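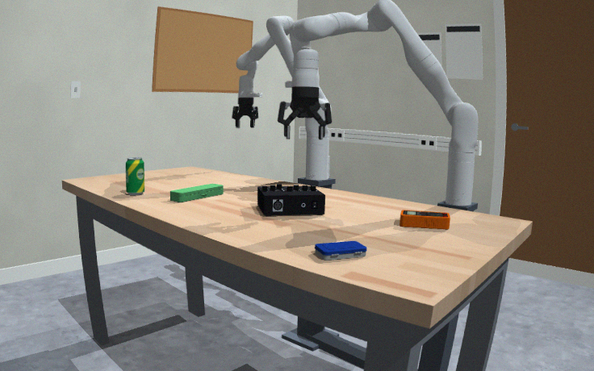
Why do people who share a workspace stop putting things back where they found them?

Mostly the "back" was never agreed on. When I started asking people at shared workshops where a given tool lived, I got a different answer from nearly everyone, and each of them was perfectly sure of it. That was the moment I dropped my original study plan (which was all about laziness, I'm a little embarrassed to say) and started over with a much simpler idea: ask people to tell me about homes for objects, and see how far their stories match.

3. What people told us

I ran the interviews at two community workshops, Turkidham and Nanthorpe, and Felicja Kubiak did the coding with me, usually over far too much tea. We ended up with 16 long interviews and 278 separate remarks about where something belonged. We each read the whole pile alone first and then sat down to argue. I want to stress the arguing! Most of the categories below came out of remarks we disagreed on, and the easy ones taught us very little.

The first thing that jumped out was how often people talked about the last person they'd seen using an item. "It goes wherever Laskowska's bench is" was a typical answer at Turkidham, even from members who joined long after that bench got moved to the other wall. At Nanthorpe people leaned on labels much more, but they trusted the old labels over the new ones, so a drawer with two labels on it was really run by the older one.

The second thing was the tabletop. Members at both sites treated an open surface as a kind of waiting room, where an item could sit without anyone having to decide anything. We called these items "parked." A parked item isn't lost and it isn't put away, and people got quite defensive when I used the word "mess" for it (I stopped using it after the second interview). Drinks, test gear and scrap pieces all got parked together, and once they were side by side, members tended to talk about them as one group with one owner. Figure 2 shows the sort of mixed tabletop I have in mind, with a drink can sharing the surface with an orange multimeter and a couple of blocks.

Parking also had a time limit, although everybody set it differently. Some members would leave a parked item alone for a week out of politeness. Others felt free to move it after lunch. You can guess where the arguments came from, and a good share of our 248 agreed codes ended up under the heading "moved too soon." The other 30 remarks we never did settle, and I've left them out of the comparison between the sites.

Figure 2. Unrelated items sharing one tabletop.

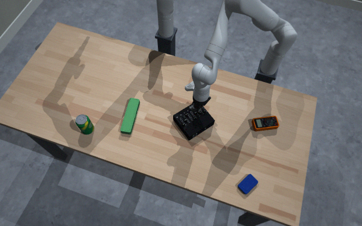
3.1 Who gets to move a parked item

I expected seniority to matter here, and it did at Turkidham, where longtime members moved things freely and newer ones asked first. Nanthorpe went the other way. New members there tidied like mad in their first month, then slowly quit doing it once they'd been snapped at. Felicja thinks the written house rules explain the gap. I'm less sure, and we've left both readings in.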